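Robots in Small Workplaces
Unit 4: Showing the robot a task
Instructor: Yaowalak Phetsri
Handout revised 4/10/21

Read this before the lab. It covers the two ways of teaching used in this course, hand-held grippers and remote control, and what you need to hand in.

In hand-held teaching there is no arm. You carry the gripper yourself, do the job at normal speed, and the camera on the tool records what the fingers see.

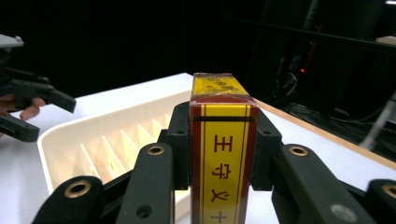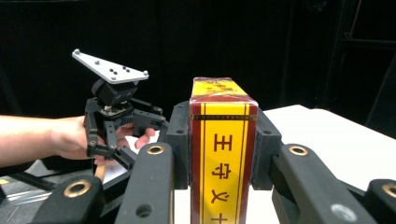

Fig. 4.1 and 4.2. A carton held upright between the gripper fingers, with a second hand-held gripper to the left.

4.1 Hand-held teaching

Good for: two-handed jobs, and anything where you need to feel how hard you are squeezing. A printed carton is a fair starting object. It has flat sides and it's easy to tell from the lettering which way up it is.

Things to watch:
- Close on the sides squarely. If one finger lands first the carton turns, and the robot will learn the turn too.
- Keep the fingers and the object in view of the camera for the whole run.
- Don't reach in with a bare hand to fix something. Stop, reset and start a new run.
- With two grippers, decide which one moves first and stick to it for the whole set.

A run begins with the gripper open and ends with it open. Runs that start mid-grasp get thrown out.

4.2 Remote control

You sit at the Orgate station and move a small leader arm; the Lismont arm on the bench copies it. Every recorded move is one the robot can reach, which can't be said of hand-held runs. The drawback is speed. Most people take a lot longer per run and tend to pause before contact. Those pauses are in the data, so trim them or practise until they go away.

The e-stop stays within reach of the second student at all times.

4.3 How many runs

The Vurkevley set we use in Unit 5 has 3,830 runs. Last March's class recorded 432 and got a usable pick on one carton size, but it failed when the carton was laid flat, as every run had it standing. Vary the starting position. Vary the lighting if you can.

4.4 To hand in

Each pair submits 14 hand-held runs and 2 remote ones, with a log sheet. On the sheet, note the object, who held what, and any run you would drop and why. Label folders with both surnames.

Reading: Chaiyaporn notes, the section on matching camera and gripper timing. Skip the maths at the end for now, we will work through it in class.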